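Home | Visits | Reviews | Archive | About

A morning at the Warkomano open day

Dec 20, 2019

I have been to enough open days to know the pattern. You are given a lanyard and a weak coffee, somebody shows you the tidiest room in the building, and you are home by two with a tote bag. So when the invitation came from Warkomano, who pack small orders of toiletries and bathroom odds and ends for gift boxes and guest rooms, I nearly left it in the pile. What made me go was the line on the front of the card: "The end of the half-empty box." I have opened a lot of half-empty boxes this year. I wanted to see what they meant.

The unit is at the back of the Salem estate, past a tyre place and a firm that hires out marquees. The signs gave up at the second roundabout. Parking was free and there was plenty of it.

Meriem El-Sayed runs the packing side and took our group round. She is quick, dry and does not read from a script, and she answered most of what we asked. She moved there in September from Cokar, where she did much the same job with glassware. Her case is simple enough. Most firms choose the box first and stuff it afterwards with paper. Warkomano say they start from the things: the tube, the bottle, the carton, whatever is going in, and settle how they should sit before anyone orders any card.

That sounds sensible on a slide. There were a good many slides. We learned that the current range has 81 box layouts and that the building covers 1,730 square metres, and I wrote both down without knowing what I was supposed to do with them. A man near the front asked how many layouts a customer would ever really choose between and was told that it depended on the customer.

After the slides we went through to the packing room, which was the part I had come for. It is a plain place, cold at the door end, with long tables and shelving to shoulder height. The box they are proudest of is the square one with no lid, white on the outside and a reddish brown inside. The colour is supposed to make small things look less lost. I thought it did that fairly well with one or two items in it, though I would like to see how it looks after a week in the back of a van.

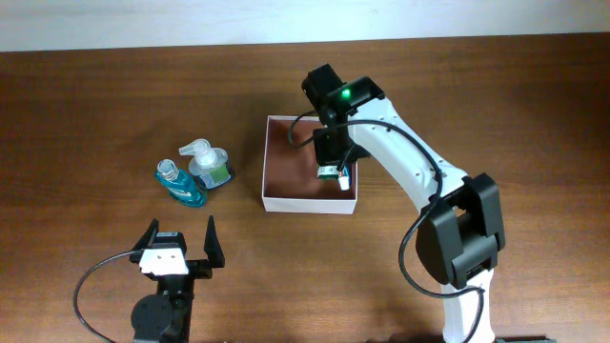
My trouble was with the word "half-empty". The promise on the card was that it would go away, and I don't think it has. If you put a small tube and a small packet into a square box, they gather in one part of it and leave the rest bare. I said so. Meriem El-Sayed said that the bare part was for the taller items, and that a box is only judged when everything is in it. Fair enough, but then somebody has to decide how the tall things go in. Do bottles lie down? If so, what stops them rolling on to the tube? She said there was a card insert, called the Ivier, and that it was being changed. We weren't shown the old one or the new one.

I also asked about caps. Anyone who has had a parcel of toiletries will know why. Her answer was that tubes go in with the cap towards the front, where it can be checked at a glance before the box moves on. I liked that. It costs nothing, and it was the most convincing thing I heard all day. I have started packing my own wash bag the same way, for what it's worth.

Prices were harder to get hold of. A leaflet in the bag gave a minimum order of 40 boxes and then a form to fill in. There was nothing about returns, and nothing about whether the brown inside can go in with ordinary paper recycling. I put that last question to two different members of staff and got two different answers.

Lunch was sandwiches, decent, with a lemon cake that went quickly. I talked to a couple who run a guest house by the coast and had come a long way. They were keener than I was. They said they would take any box that saved them wrapping soap at midnight, and I could see their point. If you are now doing it all yourself with tissue and sticky tape, you might well come away pleased.

I came away thinking it was a decent box with too big a claim printed on the invitation. I'd go again once the insert is finished, provided they let us fill a box ourselves, bottles and all, and give it a good shake. The next open day hasn't been announced. Wear a coat if you go, and ignore the signs after the first roundabout.

Comments

Pennywort: We had sample boxes from them in the autumn. Nice colour inside, but it shows every speck of powder. Did you see anything with talc in it?

tom_b: Caps to the front is how my mum packed everything. Not sure it needs an open day.

Guesthouse Jan: Forty is too many for us. Would they split an order, do you know?

Pennywort: @Guesthouse Jan they wouldn't for me, but I only asked by email.

Contact | Copyright and reuse | Back to top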